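Clostuvley - demonstrations with a hand-held gripper, README

Version of March 14, 2019
Maintained by Miloslav Kadlec

What is in this dataset

Clostuvley contains 600 short demonstrations of tabletop tasks, recorded by people with a hand-held gripper. No robot was used during recording. The policy is trained only on these demonstrations and is later run on an arm which carries the same fingers.

There are 3 task groups:
pick - take one small object and lift it
place - take one object and put it into a marked area
push - move an object with closed fingers, without grasping

The question we wanted to study is simple: how much does the state of the finger pads matter for the learned policy? Most papers we read describe the camera and the network very well, but about the pads they say one line or nothing.

How we recorded

The camera is fixed on the tool and looks toward the fingertips, so both pads stay in the view when the gripper is open. We call this tool Nokix in the file names. Each demonstration starts with open fingers over the table. The person closes, does the task, opens again and goes back to the start pose.

Hands of the operator can appear in the images. We did not remove these frames and we did not mask them.

Pad condition

Every demonstration has a field pad_state with the value "new", "used" or "worn". We write "worn" when the edge of at least one pad is frayed or torn. The contact face itself can still be in good shape. Please read the field as a judgment of one person, it is not a measurement. 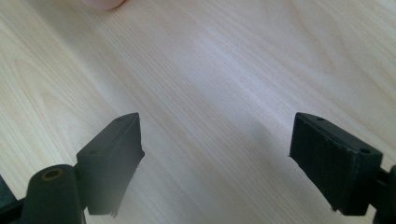 Julián Cordero disagreed with our use of this label when he read the draft. In his opinion a frayed edge changes almost nothing in the grasp force, and what the policy suffers from is only that the fingers look different to the network. He asked us to train one model with the fingers covered by a gray mask, so that the two effects can be separated. We think he is right to ask. The script mask_fingers.py was added for this purpose, but the result is not ready and we do not report it.

Result until now

We trained on "new" only, and tested with worn pads on the arm. Over 100 test runs were made, all with the pick group. The policy closed the fingers too early more often than with new pads. When we added 50 demonstrations with worn pads to the training, this error became rare. For place and push we have no test yet.

Known problems

- The light is daylight and it changes between sessions. Reflections on the table are strong in some of them.
- Gripper width is estimated from the image. With a damaged pad edge the estimate can jump.
- The folder sopacua_old uses another time format. Convert it before you mix it with the rest.

The next version is planned for July. Please report errors in the labels with the number of the demonstration.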